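Clurnetitz gripper notes

I keep these notes next to the recordings so I don't have to remember why I picked one set of pads over another. The job was simple enough: two hand-held grippers, one in each hand, and a round table to work at. I wanted to know which pads I'd trust for the next batch. We did 18 runs with the Badex pads and 17 with the Volteo ones (I lost count near the end, so there's one missing – sorry!). 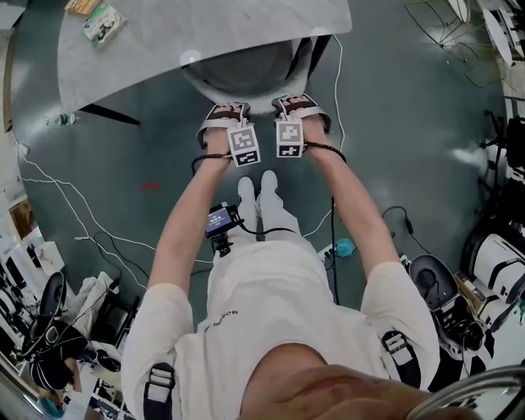
Both grippers in hand at the round table, markers hanging underneath.

Keep the two markers apart if you can. When they overlap, the tracker swaps left and right and you'll be fixing it by hand all evening. I've put the Kaijage tracking settings in the config folder, and anything under 500 frames I've left out of the set. The gripper cameras have a very wide view, so expect plenty of ceiling and railings along with the jaws.
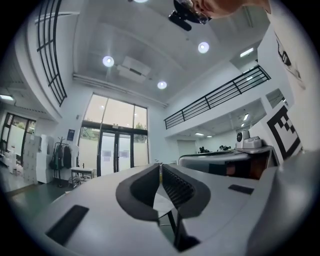

Doaa Fawzy asked whether the wide lens makes it harder to judge how far the jaws are open, and would like the calibration files added before she compares the pads herself. Fair point, they're going in next.

Last updated 10 August 2025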